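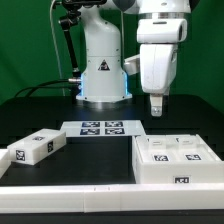

Page last changed: October

How does a robot arm know where stuff is?

Good question! Look at the black and white square tags. They're on the plate, on the block, in the big container too. Each tag is like a name badge. A camera spots the pattern and the computer goes - oh, that's tag 89, so that must be the block.

Our arm is called Vurno. White, with a blue light ring glowing near the bottom. We're building the setup in the shared workshop, evenings mostly.

Want to try the tag part at home? No arm needed.

Print 2 different tags. Big ones, 600 dots wide, so the edges come out sharp. Leave a white border round the black part - dont trim it off! Glue one on a cereal box. Glue the other on a lunch box. Flat, no wrinkles. Get a grown-up to help with a tag reader on the computer.

Now tip the box. The tag looks squashed, right? The computer uses that squashed shape to work out wich way the box is leaning. Pretty clever.

Cover one corner with your thumb. Does it still read? Write it down.

More tags next time, plus the gripper fingers.

Covadonga Vidal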